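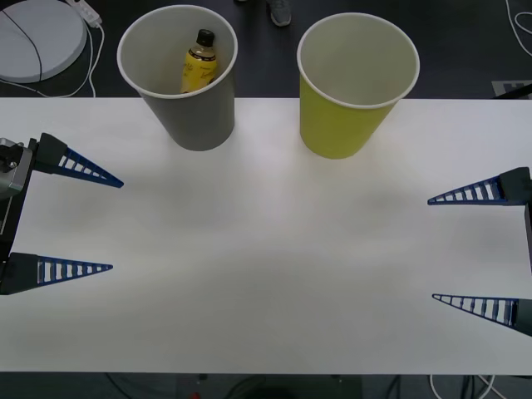

Grey cup, yellow-green cup. Coffee cart thread, long one, sorry

1/
Ok so a few of you asked how the cart works moneywise. Writing this between school run and the bank so bear with me

2/
Bought the cart second hand in October. Clesesley, the tow-behind kind, not the cute bicycle kind. Serving hatch on the left side which is the wrong side for half the car parks in Nundier. Did not check this. Check this

3/
Machine came with it. Grinder didn't. Grinder was $900 and I'd had my heart set on spending zero

4/
Then $2,000 went on the boring stuff. Rego, tyres, gas cert, a sink the council would actualy accept, new hose fittings, a fire blanket, tagging every single lead

5/
Nothing left for a sign. Chalkboard from the op shop. People read chalkboards more anyway I reckon

6/
Where to park is the whole game. Tried the footy oval, dead until 11. Tried the hardware shop, great on weekends, tradies before 7, then tumbleweeds. Tried the train station and got moved on

7/
Ended up on Weerakoon Road by the turnoff to the tip. Ugly spot. Best spot. Everyone going to the tip has a ute, a sore back and a spare fiver

8/
Permission there is from the landowner AND council. Both in writing. Keep the paper copies in the van door, ranger asked to see mine in week one

9/
Beans. Went with a roaster over the hill, medium blend. Nobody out here is asking for natural process anything. One bloke asks for "a normal one" every day and I've stopped asking what that means, it's a flat white, two sugars

10/
Milk is where the money goes. More than beans!! Full cream, then oat, then a sad litre of skim I mostly tip out. Stopped stocking almond, sorry to both of you
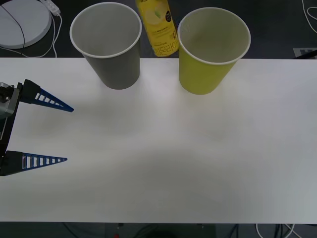

Do you need a food business licence for a coffee cart?
Most councils will want you registered as a mobile food business, and the rules change from one shire to the next. Ring environmental health before you buy anything, ask what they want for sinks and waste water, and get them to email it to you.

11/
Waste water btw. You cannot tip it in the gutter. You carry it home in a drum like an animal and it smells like a wet dog ate a milkshake

12/
Cups and lids. Had lids from one place and cups from another and they ALMOST fit, which is worse than not fitting. Lost a lap's worth of cappuccino to a very patient lady in a Corolla. Buy them together

13/
Payments. Put in for a Zalla reader bc the fee looked low. Fee is fine. Reception at the tip turnoff is not. Offline mode saved me but it all goes through at once when you get back to town and your phone has a fit

14/
Take cash. Seriously. Older customers, kids with coins, blokes who've just sold a fridge out the back of the ute

15/
Best morning so far, 200 coffees. Long weekend, everyone cleaning out their garage. Ran out of regular lids, then ran out of me

16/
Worst morning, 2. Sideways rain. One was my sister

17/
Have to average those in your head or you go a bit mad. I was doing the sums every day and it was making me a grump. Sums on Friday only now, with a beer

18/
Pricing. Started too low because I felt bad. Put it up 50c and copped one complaint, from a man who still comes. Should of done it from the start

19/
Food, don't bother early on. I did banana bread for a month. It goes stale, you eat it, your jeans don't fit. Might do toasties in winter if the generator can cope

20/
Oh generator. Get the quiet one. I got the other one. You end up yelling "LARGE OR REGULAR" at people who are two feet away

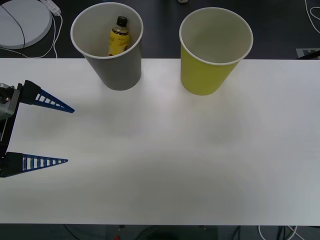 Small yellow bottle, black cap, in the grey cup

21/
Someone asked about hours. Up at 4:45, hatch open 6, shut at 1. Cleaning takes longer than you think, backflush, wipe, drum, restock, park the thing, swear at the jockey wheel

22/
Would I do it again, yeah. Would buy a cart with the hatch on the other side

23/
Will do a separate post on insurance when I've had more sleep. Still waiting on one quote and the other one made me sit down

24/
Bank shuts at 4 gotta go. Leave questions under here, will get to them tonight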